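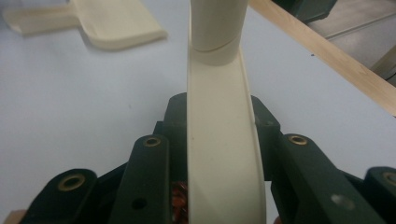

The left gripper's camera, with the pan up in the jaws.

Sweeping task: keep the messy examples or throw them out?

Posted by Juniper Whitlock, 22 Nov 2023

I'm collecting hand-held gripper examples for a two-arm sweeping policy. Kidney beans on a white board, brush in the right gripper, dustpan in the left, sweep the one into the other. My mother asked what I do at work now and I told her I clean up beans. She said I might have started with my bedroom in 1998.

The plan calls for 3000 examples. The trouble is that people don't sweep the same way twice. One operator puts the pan down and nudges it forward to meet the beans. Another parks it and makes the brush do all the traveling. A third (me, after lunch) chases a single bean across the board for longer than I'd like to be on record. Our start position is fixed on paper: pan flat, handle toward the operator, beans in a loose patch in the middle, brush upright on the right.

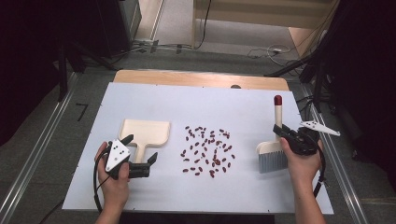 What I want to know

Do I keep the ugly ones? By ugly I mean examples where the beans do end up in the pan, but with extra strokes, a re-grip of the handle, or a long pause while the operator thinks about dinner. My lead at Tridau wants only clean runs. My feeling is that a robot that has never seen a stray bean will meet one and just stand there, like me at a party.

Second thing, if anyone has the patience: the wrist view. Once the pan is gripped, it covers a good part of what that camera sees. Does that hurt training, or am I worrying about nothing?

Montserrat Tlapale

Keep them. Tag them, but keep them.

We did a crumb-wiping task at Olvera and threw away everything that wasn't pretty. We ended up with 4000 lovely examples and a policy that wiped beautifully as long as nothing went wrong. The first crumb that got past the cloth was a crumb for life. We went back in March and recorded recoveries on purpose. That was dull work, but it helped us far more than the last pile of clean runs had.

What I'd sort by:

Recoveries. A miss followed by a fix is good. Keep it.

Dithering. Long pauses with nothing moving should be trimmed or dropped. Otherwise the model learns to pause, and it is very good at learning that one.

Re-grips. Keep them if the gripper lets go cleanly and takes hold again. Drop them if the operator used a finger to help. Your robot won't have that finger.

Start layouts. Change these more than you think you need to. Leave a spare pan out sometimes, or start with a few beans well apart instead of the patch. Just write down which layout each batch used, or you'll be squinting at clips later trying to work it out.
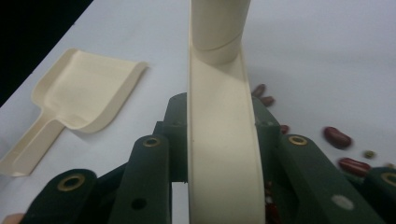
About the wrist view

Don't fight it. The tool blocks the view in your examples and it will block the view on the robot too, provided the camera sits in the same spot on both. What hurts is a mismatch between the two. If one operator holds the pan high on the handle and another chokes up near the scoop, you get two different pictures of the same job. Pick a grip range and put tape on the handle if you must.

You also get the other hand for free when both tools are working close together. I'd want plenty of moments where the pan side can see the bristles and the beans near them. 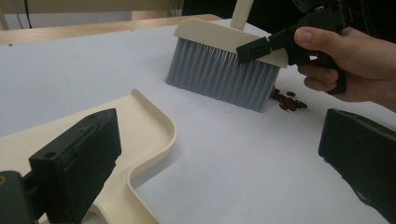 Bristles down, a little pile at the corner, pan in the foreground.

Ebise Tufa

Use rice.

Edit: I've been asked to expand. Rice is cheaper. I haven't done this with a robot.

Jaqueline Quezada

Please don't use rice. I did at Hunton and I was finding it in my shoes for weeks.

I mostly agree with Montserrat, but 3000 is a lot to record before you've tested anything. Train on the first 100 and watch it fail. You'll learn which mistakes it makes, and then you can have your operators record those on purpose instead of guessing. Our first policy swept fine and then lifted the pan so steeply that everything rolled out the back. We had never told anyone how flat to hold it, so they all did it their own way.

Also, rotate your people. After enough beans, everyone gets fast and sloppy in exactly the same direction, and you won't spot it from inside the room.

Juniper Whitlock

Thanks, all. I'm keeping the recoveries, trimming the dinner pauses, and doing a test run at 100 before I ask anyone for more. My lead has agreed to the ugly pile as long as it's in a separate folder named something nicer. Rice is off the table, Ebise, and I'd like it to stay there.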